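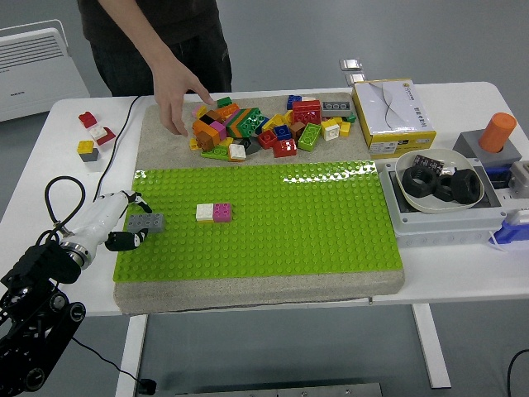
*Figure 1. The brick station seen from the head camera, with the hand holding a grey brick on the green baseplate.*

# Collecting brick placement examples for an imitation learning policy

Rakiya Olaniyan
Project report, Sep 24, 2021

## 1. What the project set out to do

The aim was to build a set of teleoperated examples of one task: take a named brick from a mixed heap and press it onto a baseplate next to the bricks already there. The set was to be large enough to train a small policy and clean enough that someone else could use it without asking me what each file meant. Training was part of the plan from the start, but most of the work, and so most of this report, is on the collecting.

I used the arm and hand known in the lab as Lullach. The recording program is called Garba and was written by an earlier student. I changed parts of it, which are covered in section 3.

## 2. The station

The baseplate is fixed to the front half of a tan foam board with a sandy texture, and the heap of Duplo bricks goes on the back half. The foam gives a little when the hand pushes down. On the bare table the bricks skidded and the fingertips tended to slip up the sides, and with the board both problems were smaller.

The bright green plate was a mixed choice. It makes the studs easy to see for the operator, but one corner picks up glare from the ceiling lights, and the green bricks in the heap are close to it in colour. I left it as it was for the whole set so that the pictures would be consistent. A matt plate would be better.

The bricks vary in colour and size, mostly 2x2 and 2x4, with a few odd ones such as a flat plate and a large striped piece. The odd ones were never targets. They were there to make the heap harder to read.

Two people are needed. The operator drives the arm, and the helper stands behind the table and stirs or rebuilds the heap by hand. At first we did the stirring only between examples. Later we also allowed it during an example, while the hand was already holding its brick, so that the policy would see arms and hands moving at the back of the view and not treat them as a signal to stop. These examples carry the tag "helper in view".

## 3. Recording

Each example follows the same steps:

1. The helper sets the heap and puts zero, one or two starter bricks on the plate.
2. The operator reads the target from the prompt and types the name back.
3. Recording starts with the arm at rest on the left.
4. The operator picks the brick, brings it to the plate, lines it up and presses.
5. The operator opens the hand, backs off and ends the recording.
6. Both people give a mark: good, usable or discard.

Garba saves the head camera picture, the joint positions, the fingertip readings and the prompt. I added the mark from the second person in July, after I found that operators were kinder to their own work than I was when I watched it back. If the two marks differ, the lower one is kept.

I also changed how the end of an example is found. The old version stopped when the fingers opened, so the file often ended before it was clear whether the brick stayed on. The new version keeps going until the operator ends it. This makes the files longer and adds some still time at the end, which I trim when building the training set.

## 4. What was collected

We recorded 521 examples with 4 operators. After marking, 209 of them were rated good by both people. The rest were split between usable and discard.

I had hoped for a higher share. Looking through the discards, the same faults came up again and again:

- The brick was held at a tilt and only one row of studs caught.
- The hand pushed a starter brick off while lining up.
- The operator picked the right colour but the wrong size.
- The cable above the wrist came across the view at the moment of pressing.

The first fault was the most common. The fingertip pads curl around the brick well enough, but a 2x4 held near one end turns when it touches the plate. Operators learned to hold it near the middle, and later sessions had fewer tilted bricks. This does mean the good examples lean towards the later sessions, and towards the two operators who did most of them.

The third fault was partly mine. Early prompts gave only the colour. When a heap had two bricks of the same colour, either could be right. I rewrote the prompts to give colour and size and went back through the early files to fix the ones where the answer was clear. Where it was not clear I left them out.

The cable was rerouted twice. It still loops above the hand, and I don't think it can be hidden without limiting the wrist.

## 5. First training run

I trained a policy on the good examples only, using the group's standard code, Hunus. It was tested on the same station with 8 heaps that were not in the training set. It reached for the right brick on most of them. Placing was poor – it would bring the brick over the plate and then hover, or come down between two rows of studs and push.

I think the still time at the end of the examples has something to do with the hovering. Trimming was done by a fixed rule, and some files still had long pauses in the middle where the operator was lining up by eye. A policy that sees many frames of no movement above the plate will copy them. I did not have time to test this by trimming those pauses and training again, so it remains a guess.

Adding the usable examples made reaching slightly better and did not change placing in any way I could see.

## 6. What I would change

The heap and the placing should be recorded as separate tasks first. Most of the recording time went on the reach, which the policy learned fairly easily, and the part it needed help with was the last few centimetres.

I would also add a camera low at the side of the plate. From the head view the lower edge of the brick is often behind the fingers, so the operator is guessing the height, and the policy has to guess too. The fingertip readings should help with this, but in my runs they were noisy and I gave them little weight.

The operators need practice that doesn't count. We started saving files from the first minute, and those early ones took as long to check as the later ones while giving very little back.

## 7. Where the files are

The full set, with marks and tags, is on the lab server in the folder Gullura. Discarded examples are kept in a subfolder with a one-line note on the fault. The changed version of Garba is in the same place, along with the prompt list and the trimming script. The trimming script expects the new file layout and will fail on anything recorded before the change.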